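Sourdough, or the lack of it

I have been keeping this diary long enough to know that the entries where I announce a new habit are the ones I wince at later. So I will try to announce nothing. I am on day I-don't-know-what of feeding a jar of flour and water, and the jar has so far given me very little back.

The whole thing began in March, when a bakery called Dimitriou opened two streets over and started charging what it charges for a loaf. It is good bread. I am not sure it is that good. The crust gets stuck in my teeth and the holes let the butter fall through onto my shirt, and yet there is a line every morning, and I have stood in it more often than I care to write down. At some point I did what people do and decided I could make the same thing at home for the price of a bag of flour.

The price of a bag of flour is a lie, by the way. You need the flour, then a different flour, then a scale that reads small numbers, then a Grorden pot with a heavy lid, then a basket to put the dough in so it comes out with rings on it. The rings do not taste of anything. I bought the pot. I held out on the basket, and I have been proofing in a mixing bowl with a dish towel, and the dough has not complained.

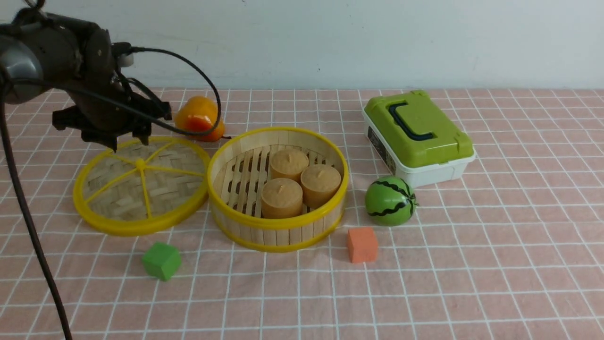

Home, 2019-05-09

Up early to look at the jar. It had risen a little and fallen back, or else it had never risen and I had put the rubber band in the wrong place last night. The smell was somewhere between yogurt and paint. Every set of directions I have read says the smell should be "pleasantly sour," and I would like to meet the person who finds it pleasant.

I fed it anyway. The recipe I am following now wants 60 grams of old starter and throws the rest out, and this bothers me more than the smell. My grandmother saved string. I cannot pour a cup of flour and water down the drain every morning and feel like a thrifty home baker. I tried making pancakes out of the discard yesterday. They were flat and sour and I ate them standing up.

Then there is the water question. The Flutlow people (it is a filter jug, and I own one, so I am not above any of this) say on the box that filtered water makes for "livelier baking." I ran my own test over the past week, with one jar on tap water and one on the filtered stuff, and I can see no difference at all. Two dull jars. I suppose you could say the filtered one is dull in a cleaner way.

Read a long argument online at lunch about whether you can kill a starter with a metal spoon. The thread had 2,092 replies. I read more of it than I should have. A man who claimed to have baked for most of his life said the spoon thing was nonsense, and he was shouted down by people with very nice profile pictures of bread. I stirred mine with a fork after that, partly out of spite.

Steamed buns came up in the same thread, and I will admit that they tempt me. You use ordinary yeast, you wait an hour or so, you cook them over a pot of water, and you eat them. No scoring, no special pot, no talk of "oven spring." I can't think why steaming has no cult around it, unless it is simply too easy to brag about.

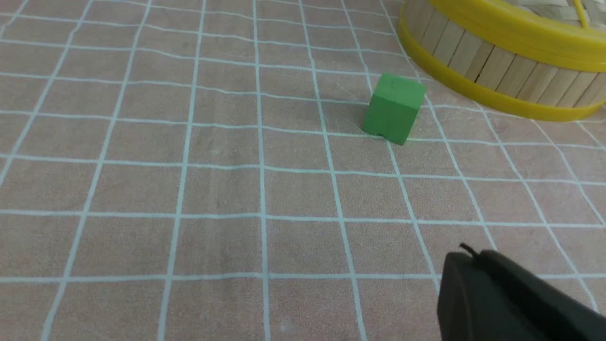
Do you need a sourdough starter to get a loaf with real flavor?
A pinch of store yeast and a long night in the fridge will get you most of the way there. I have done it with the cheap packets and could not tell you which slice was which by the second cup of coffee.

I wrote that down after supper because I keep asking myself the question and then acting as if the answer were different. I made a yeast loaf on the side this week, mostly as a control. Cold overnight, shaped in the morning, straight into the hot pot. It rose. It browned. It made that crackling sound as it cooled, the one the sourdough crowd talks about as though it belonged to them.

The starter loaf from the same bag of flour was the shape of a dropped hat. It had a denser middle and a slightly sharper taste, and I had two people over who both reached for the yeast one first, without being told anything. Small sample, I know. The sourdough people would say my starter is young. They always say it is young. I would like to know at what age a starter becomes responsible for its own bread.
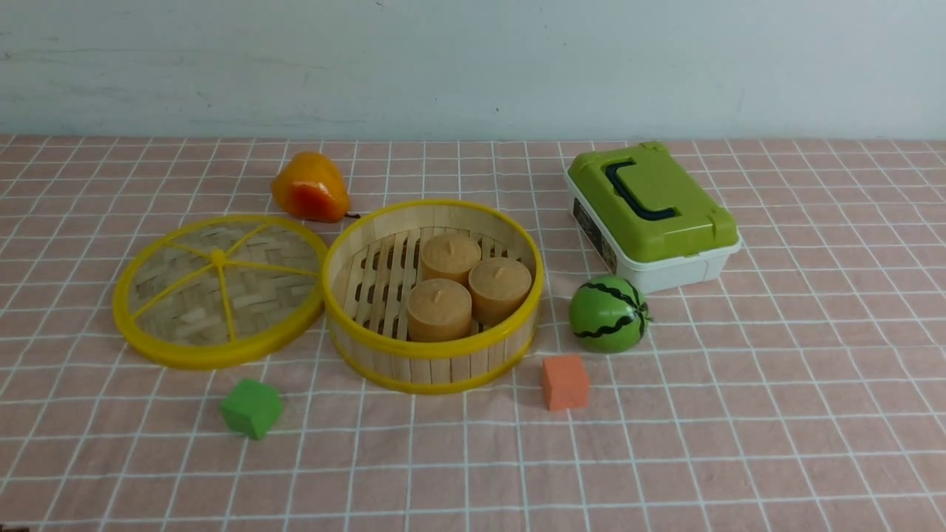

Last changed: the same evening, to fix the bit about the oven

I first wrote that I bake at 300 and of course I don't. That was the setting left over from drying out crumbs. The bread goes in as hot as the oven will go, and the dial on our old Dredex can't be trusted within a good stretch either way, so I go by the color of the crust and the smell in the hall.

Anyway, the oven may be the real trouble, and I have been blaming the jar. I don't quite believe that, but it deserves a fair hearing. I could buy an oven thermometer. It would be one more thing to buy, and I notice that every answer in this hobby ends up at a cash register.

Put the jar back on top of the fridge, where it is warm. Moved the rubber band down to where the level really is. If it hasn't doubled by the weekend I am going to stop feeding it and clean the jar out for pickles, and I have a recipe for those that takes vinegar, salt and one afternoon.

Finished the yeast loaf with soup. There is a heel left for toast.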